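Skultudis Corner Log
README, last touched 18 Jun 2022

Hi, and thanks for downloading this! It's a log of what goes on in a boxing corner during the minute between rounds, written down by hand from ringside at club shows. If you only want the columns, skip to "What's in the folder". If you want to know why some of the cells are weird, keep reading.

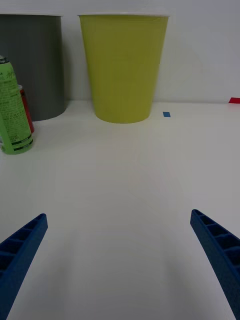
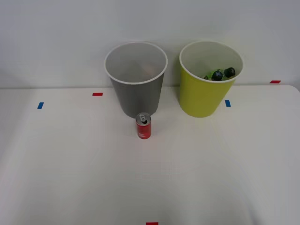
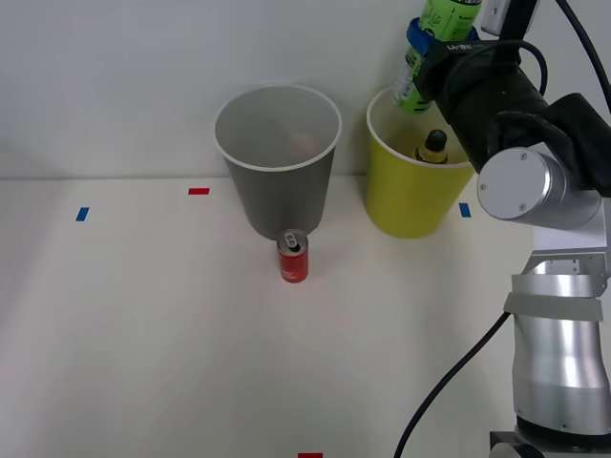
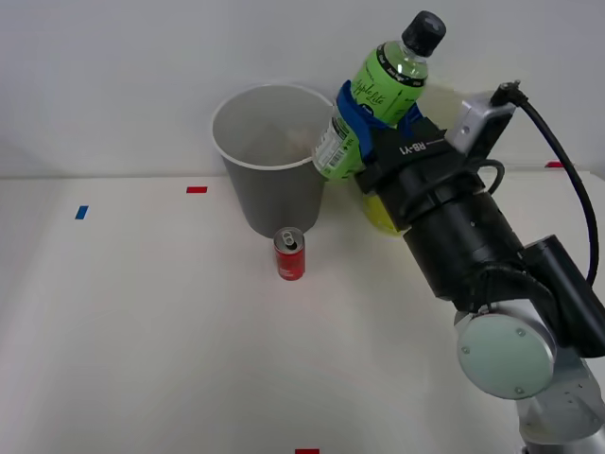
Everybody scores the rounds and hardly anyone writes down the rest, so that's the gap I went after: each row in the log is one rest minute in one corner, from the bell that ends a round to the bell that starts the next. The columns cover the stool, the water, the ice, the talking, the cut work (if there is any) and when the seconds get out. Most of them are easy to fill in, but the water column gave us fits. A green bottle tipped over beside a gray bucket with the black cap still pointing up, like the last picture, goes in as "out" and never as "drink", no matter how thirsty the fighter looks. For "drink" the bottle has to get to the mouth. For "spit" the bucket has to come up or the head has to go down to it. I know that sounds fussy, but in my first try at this I had a single yes/no for water and it was useless, as half the yeses were a bottle being waved near a guy who was busy getting yelled at.

How it got started

I used to work corners for kids at the Bauerfeind gym, mostly as the bucket person, and I got curious about how little of the minute is left once everybody has climbed through the ropes. It feels like forever when you're the one holding the swab. From a seat in the third row it's gone before you've found your pencil. I started timing it on the back of a program and liked the numbers enough to make a proper sheet.

Zewditu Kahsay came in after the first couple of shows and rewrote that sheet from scratch (thank goodness). She did her coding from the blue side and I did mine from the red, and at the Drerkov shows we swapped after the intermission. Anything in here that looks tidy is her work. The column names with typos in them are mine, and I've left them alone so that nobody's scripts break.

What's in the log

There are 206 rest minutes, from 9 shows, all of them in the amateur and novice classes. We had 2 coders and the shows were in 2 halls, the Bauerfeind gym itself and the Drerkov social hall across the river. No pro cards. I'd love to do some, but you can't get a seat close enough to hear the corner without paying real money, and the music between rounds would drown out the talk anyway.

A few bouts have a red row and no blue row, or the other way around. Usually one of us had somebody standing in the way. Those are marked "lone" in the pair column and you should drop them if you're comparing corners inside a bout. Stoppages are in there too – the last finished rest is the last row, and the how_ended column tells you the rest of the story.

What's in the folder

rests.csv – the main table, one row per rest minute per corner.
bouts.csv – weight class, sex, how many rounds were scheduled, result. No names.
sheet.pdf – the blank sheet we used at ringside. Print it double-sided and bring a clipboard, trust me.
notes.txt – my own scribbles, typed up. Some of it is about parking.
wukard_export.csv – the same rows as rests.csv in the shape that Wukard wants. Wukard is the little timing app Zewditu uses. You don't need it.

The columns people ask about

stool_in: seconds from the bell until the fighter is sitting. Blank means the fighter stayed standing, which a few of the older novices like to do. Please don't fill those blanks with zero! Zero would mean they teleported onto the stool.

stool_out: seconds left on the clock when the stool leaves the ring. A negative number means the stool was still in there at the bell. It happens more than it should and the referees hate it.

water: none, out, drink, spit, or drink+spit. See the top of this file.

talkers: how many people were talking to the fighter. I only count talk from the corner itself, so dads in the crowd don't go in, even very loud ones.

first_words: whatever we could catch, typed as heard. It's a mess and I'm fond of it. "Breathe" wins by a mile. After that you get a lot of "look at me", plenty of "hands", and one "did you feed the dog", which I checked with Zewditu and she heard it too.

calm: our own guess at how calm the chief second was, low, middle or high. This is the softest column in the file. Zewditu is a tougher grader than me, and if you sort by coder you'll see it right off. I'd treat it as flavor.

cutwork: yes or no. Mostly no, since these are short bouts with headgear for the younger ones, and mostly noses when it's yes.

seconds_out_call: whether the timekeeper gave the "seconds out" call loud enough for us to hear it. This says more about the hall than the corner. Drerkov has a terrible echo.

How we did the timing

Stopwatch in the left hand, pencil in the right. I'm sorry if you were hoping for video. We talked it over, and a lot of the boxers are under eighteen, so filming corners meant getting forms from every family at every show, visiting clubs included. Pencil was fine with everyone. The clubs knew what we were doing and we told each chief second before the first bout that he or she could wave us off. One did, and those bouts aren't in here.

Stopwatch times are whole seconds. Don't lean on differences of a second or so. I've got slow thumbs, and late in the evening they get slower. If your finding lives or dies on one tick of the watch, it's my thumbs you found.

On the last show in June we both coded the same corner for the whole first half, just to see how far off we'd be. Stool times matched nicely. Water matched too once we'd settled on the "out" rule. Talkers was so-so, mostly because I kept missing the quiet assistant who was rubbing the kid's legs and muttering. The double-coded rows aren't in rests.csv (my sheet for that half had coffee on it and I didn't want to guess).

Things I'd be careful with

Please don't use this to say that corners with less talking win more. I tried it, sure, who wouldn't? There's a pattern, but the quiet corners in this set mostly belong to one gym with one very good coach, and her boxers were going to win a lot of those bouts if she'd recited the phone book at them. Club is in bouts.csv as a letter code, so at least check that before you write anything down.

Also, a rest after a bad round isn't the same animal as a rest after a good one. We didn't score the rounds ourselves and I don't have the judges' cards, so you only know who won in the end. The how_hurt column was my attempt to cover for that and I gave up on it partway through. I've left it in for the early shows. Ignore it or be kind about it.

Left-handed fighters: I wish I'd marked them. I didn't.

What it's good for

Coaches have told me the stool numbers are the fun part. If your crew takes a long time to get the stool in, you can practice that on a Tuesday night with no boxer in the ring at all, and my old gym has been doing it with a kitchen timer. For students, it's a nice small table for a first project – it opens in any spreadsheet, it has real blanks in it that mean different things, and you'll have to make a few decisions. One teacher used first_words for a word count exercise and got a good laugh out of the class.

Using and sharing it

Take it, chop it up, make charts. Say it came from the Skultudis Corner Log so that people can find this file with the warnings in it. If you add shows of your own, keep the column names the same (typos too, sorry) and put your initials in the coder column so we can tell you apart from us.

If you find a mistake, send me the row number and what you think is wrong. I still have all the paper sheets in a shoebox and I'm happy to go look.

Still to do

Mark the lone rows in the Wukard export, they're only in rests.csv right now.
Split "ice" into neck and everything else.
Ask Drerkov about a seat closer to the blue corner.
Type up the rest of the parking notes, maybe.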